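Flat work: a conversation with Meifang Zou about cutting tables

Posted 26/06/2025

Meifang Zou sets up work tables for a living. Her clients are mostly pattern cutters, bookbinders and model makers, and most of them call her after the room is already painted. Her workshop in Rarville has 4 benches in it, each at a different height, and visitors are asked to stand at all of them before any talk of price.

"People choose a height from a catalog," she said. "Then they lean over it all day and call me about their backs. I measure from the floor to the bent elbow, with the shoes they work in, and subtract the thickness of the mat. The mat gets forgotten. It is only a few millimeters, but the cutter feels it."

She prefers a mat with a printed grid over a plain one, and she prefers it pale. Dark mats hide pencil marks and thread. On a pale mat with thin gray lines the eye can check a square corner without a ruler, provided the grid is true. She tests every mat against a steel square on delivery. In January she sent back 6 from a batch of 11.

"The lines were parallel, but the two directions were not at ninety degrees," she said. "On one cell you cannot see it. Across the full length of the table it is a ruined panel."

Where the table meets the wall is a matter of some dispute in her trade. Josée Gauthier, who trained her at Sarthorpe, always left a gap so that long stock could hang over the back. Zou pushes the table up tight.
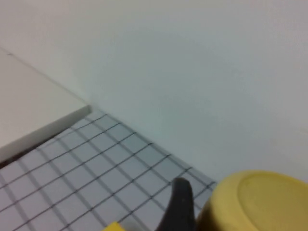 "A gap collects blades," she said. "If the mat runs right up to the wall, I can find everything that was dropped. The wall itself should be smooth and light, with nothing hung on it at working height. You want even light coming back off it. A gloss finish gives you a bright patch that moves when you move, so I ask for flat paint."

She is less strict about raised shelves and panels over the surface. A raised panel at one side gives a place to park a part that is already cut, and it keeps the grid below it clear. Her conditions are that the front edge be rounded and that the space underneath be high enough for a hand with a cloth in it. Square edges catch sleeves and mark paper.

Asked about cleaning, she was brief. Lukewarm water, a drop of dish soap, a soft cloth, then dry along the lines. No solvent, which lifts the print. Mats are stored flat. A mat that has been rolled for a season will not lie down again without heat, and she does not recommend heat.

Her current job is a shared cutting room for Kusuma, a small bag maker, where Suryani Liew runs the floor. The two have not agreed on the lighting. Liew wants a lamp at each station. Zou wants one long fixture parallel to the back wall, set forward of the cutter's head.

"With a lamp at each station, every ruler has several shadows," Zou said. "I have told her this. She is going to try it her way on one table first, and I will come back and measure."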